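Six months with the arm at Stinby

I've had a few emails asking how things are going since we put the robot in at work, mostly from people at other small shops who are thinking about the same thing. I work in the packing room at Stinby. We make up sample kits and refill orders, mainly for Kedano and a few smaller customers. The arm came in August. It took over the small parts bench, where two people used to stand for the whole shift picking parts and setting them in trays.

How the bench used to work

You stood, you picked, you placed. A full tray held 118 pieces and a good shift was a lot of trays. I did it for four years. My wrists were bad by the end of every week, and I wasn't the worst off. Odette Lecomte had been on that bench longer than anyone and was wearing a brace on each hand by last spring.

People did talk on that bench, though. You could do the job and hold a conversation at the same time. I learned most of what I know about the company standing there.

What changed first

The first month was slow. The arm did fewer trays than we did by hand, and somebody had to be next to it most of the time. Our best day by hand had been 3,266 pieces with two people. On its first full day the arm did 684, and that included a long stop while Idun Hägglund from maintenance changed the settings for how hard it closes.

It's faster now. It still has trouble with the short round pieces, which roll if they are set down a little off. I spent a good part of the winter on those. You watch the fingers, you watch where the piece is, and you write down what you think went wrong. After a few weeks I could usually tell from the approach whether a pick was going to be good.

The view from the wrist camera is what I look at most of the day. The short cylinders come out as a bright yellow-green against the pale surface, so they're easy to find on the monitor even when they're blurry.
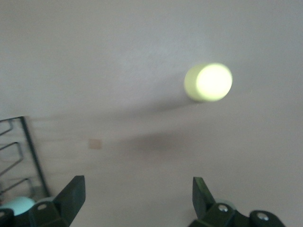

Who does what now

Odette moved to final check. She sits down for most of it and says her hands are better. She also says she misses the bench a little, which surprised me.

I'm listed as cell operator. I got a small raise, 10 days of training in Trirberg, and a lot of new things to be responsible for. If the arm stops, it's my problem until Idun gets there. At the old bench nothing was ever my problem after the shift ended. Now I sometimes lie there thinking about finger spacing.

Nobody was let go. Solène Delorme, who runs the floor, told us that before the arm arrived and it has held so far. But two people left on their own in the fall and only one was replaced, and we all noticed.

What I'd tell other shops

Ask the people on the bench before you order anything. We were asked late, after the layout was settled, and the stop button ended up on the side where the carts go. It took about three weeks to get it moved.

Train more than one person. For most of the fall I was the only one on my shift who could restart the cell, and I couldn't take a day off without planning around it. Leonie Kerslake is learning it now. She should be on her own with it once we finish the Gamage order.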